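**Work and Automation, handout 5**
2023-08-29

Reading for this session: the Fustgate case, first half only. Skip the appendix on tariffs.

Last time we ended on Toon Desmet's claim that automation "takes the task and leaves the job." I'd like you to distrust that sentence. It assumes a job is a pile of tasks and that you can lift one out without disturbing the pile. People who clear tables, restock shelves or sort returns will tell you the easy tasks are where they catch their breath.

At Fustgate, management promised in June that staff would be "freed for higher-value work." Ask what that was. For most of the 42 people affected it meant showing a machine how to do small things by hand, such as picking up food, moving a plate or putting a bottle back, and then doing them again.

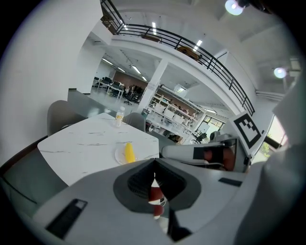

Teaching of this kind is skilled work, and it is paid as if it weren't. The demonstrator has to slow down, hold the tool at an odd angle and repeat a motion that any adult does without thinking. Verstraete calls this "tacit knowledge transfer." I would call it piecework until someone shows me a contract that says otherwise.

Points to argue over:

- Who owns a recorded movement once the person who made it leaves?
- The Lendodance report counts 3000 demonstrations as output. Should it count the discarded ones too?
- Droltitz kept its staff numbers level but cut hours. Is that a job saved?

Bring one page on the third question. Please don't quote the vendor's brochure as evidence; last year half of you did.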